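**packer_liao** – 21 June 2024
ok so Trikden moved half of us off the packing line, now we do gripper shifts. Harness on, one gripper per hand, pick stuff up and put it down so the robots can learn it. Anyone else on this? Is it a real job or are we training ourselves out
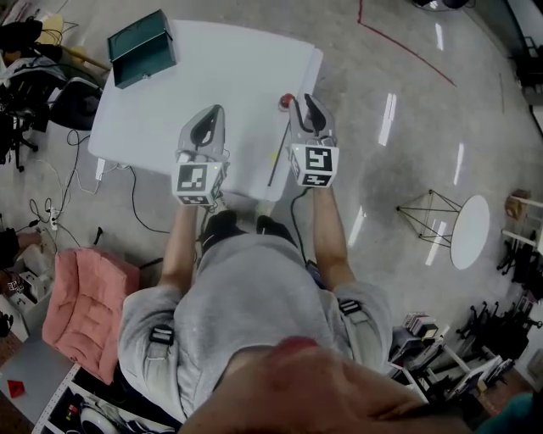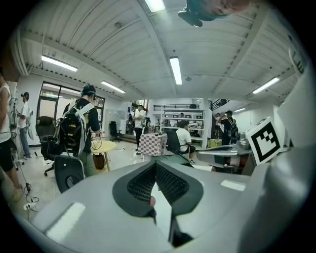 **tienfu_t**
Real enough, same hourly. 200 reps a shift where I am. Wrists are shot by lunch tho

**ko_nightcrew**
200?? we get told 400. ask for the lighter harness – Mitiku got one after complaining twice

**chunyin**
training yourselves out, sorry. Lerkov did this in April, line went from two crews to one

**tienfu_t**
@chunyin they cut that crew bc orders dropped. Robots werent even running yet

**chunyin**
so they said

**packer_liao**
My lead Hui-mei says no cuts this year. Not in writing. What I miss is talking, on the line you could chat all day – now its heads down till break

**ko_nightcrew**
get it in writting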